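Cuaderno de laboratorio – Proyecto Rina, software de percepción y control
Entrada: 2024-01-05
Estado: abierta, pendiente de revisión interna

Objeto de la jornada. Validar la nueva versión del nodo de estimación de pose sobre cubos con marcador impreso y comprobar que el planificador bimanual Simard acepta sus resultados sin el filtro intermedio que se venía utilizando. Se trabaja con la rama de integración; la rama estable no se modifica.

Configuración. Se mantiene el fichero de calibración anterior para las cámaras de muñeca. Para la cámara de escena se ha repetido la calibración extrínseca con 46 capturas, de las que el optimizador descartó 12 por error de reproyección elevado. El resultado se ha guardado con etiqueta propia en el repositorio de configuración. El sistema de referencia de la mesa de trabajo sigue definido por la plancha azul; toda pose publicada en otro sistema debe considerarse un error de configuración. 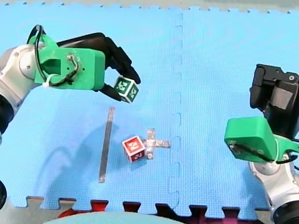

Fotografía: archivo del laboratorio Hudov, proyecto Rina

Primera serie: dos brazos, cubo verde en la pinza izquierda y cubo rojo apoyado junto a la pieza metálica en cruz. El interés de esta disposición está en el cubo rojo, contiguo a un objeto que el detector no conoce. El segmentador tiende a unir la cruz y el cubo en una misma región cuando se le permite trabajar solo con profundidad. Con la restricción de marcador activada, la región se limita correctamente al cubo en todos los registros examinados hoy. La tira metálica se publica como obstáculo sin clase, conforme a lo previsto.

El planificador rechazó al principio las trayectorias del brazo derecho por colisión prevista con el izquierdo. Revisado el modelo, la geometría de colisión de la carcasa verde de la pinza estaba duplicada: una copia venía del fichero del brazo y otra del fichero de la herramienta. Se elimina la segunda. Queda anotado para quien mantenga el generador de modelos, pues el error reaparecerá en cuanto se regenere el fichero.

Segunda serie: seguimiento del marcador durante el agarre. Se registraron 239 ciclos del estimador con el cubo entre los dedos. La frecuencia de publicación se fijó en unos 30 Hz, suficiente para el controlador de impedancia en su ajuste actual.
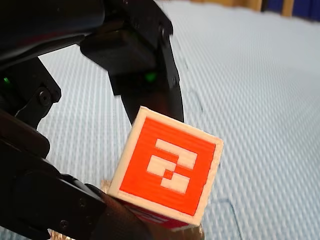
Cubo rojo anaranjado sujeto entre los dedos, con la cara del marcador inclinada.

Con la cara inclinada, la solución de pose presenta la ambigüedad habitual en marcadores planos: dos orientaciones con error de reproyección semejante. La versión anterior elegía siempre la de menor error y la orientación saltaba entre ciclos. La nueva compara ambas con la pose del ciclo precedente y con la cinemática de la pinza – esta última comprobación es opcional y hoy ha estado activada. No se observan saltos en el registro. Falta repetir la prueba con la comprobación cinemática desactivada para saber cuál de los dos criterios resuelve el problema.

Se detecta además un retardo entre la marca temporal de la imagen y la del estado articular. El nodo interpolaba con la hora de recepción en lugar de la hora de captura. Corregido en la rama de integración, con una prueba unitaria que reproduce el fallo.

Tercera serie: vistas sin objeto conocido. Se revisaron las imágenes en las que el marcador queda fuera de la vista, con el fin de evaluar los falsos positivos y el comportamiento de la máquina de estados.
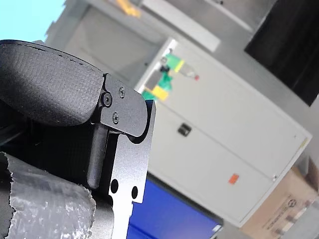
Falsos positivos y estado «objeto perdido»

El armario gris claro, desenfocado al fondo, y los objetos de color situados encima no deben generar ninguna detección. El clasificador por color, que se conserva como respaldo, propuso una región sobre el grupo de objetos verdes; la etapa de decodificación la descartó al no encontrar patrón válido. El comportamiento es correcto, pero el respaldo consume tiempo de cálculo sin beneficio. Se propone limitar la búsqueda al volumen de trabajo proyectado en la imagen.

La transición a «objeto perdido» se produce ahora tras un número configurable de ciclos sin detección. En ese estado el controlador mantiene la última consigna y el planificador no admite nuevos objetivos. Se ha comprobado que la orden de parada conserva la prioridad en todos los estados. La herramienta de registro Donadix guarda la transición, aunque no el motivo; se abre incidencia para añadir ese campo.

Cuarta serie: aproximación previa al agarre. Se estudia la posición de las yemas respecto al cubo antes de ordenar el cierre. El error lateral se calcula en el sistema del cubo, y no en el de la cámara, para que el umbral sea independiente del punto de vista.

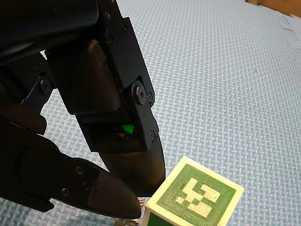 Responsable de Integración de Software
Proyecto Rina, laboratorio Hudov

En esta configuración, con el cubo de marcador verde sobre la plancha y las yemas abiertas a ambos lados de su borde izquierdo, el criterio de cierre no debe cumplirse: el centro de la pinza queda desplazado respecto al centro del cubo. El evaluador devuelve «no alineado» y solicita una corrección lateral. La corrección propuesta es coherente en signo y en eje con lo que se aprecia en la imagen.

Queda por resolver el caso en que el marcador aparece cortado por el borde inferior de la vista. El decodificador exige las cuatro esquinas. Se discute aceptar tres esquinas con una incertidumbre mayor, siempre que la pose anterior sea reciente; de momento no se incorpora.

Pendiente:
– Repetir la segunda serie sin comprobación cinemática.
– Corregir el generador de modelos (carcasa duplicada).
– Añadir el motivo de transición en Donadix.
– Limitar el respaldo por color al volumen de trabajo.
– Documentar los parámetros nuevos de Simard antes de solicitar la fusión con la rama estable, prevista para finales de enero.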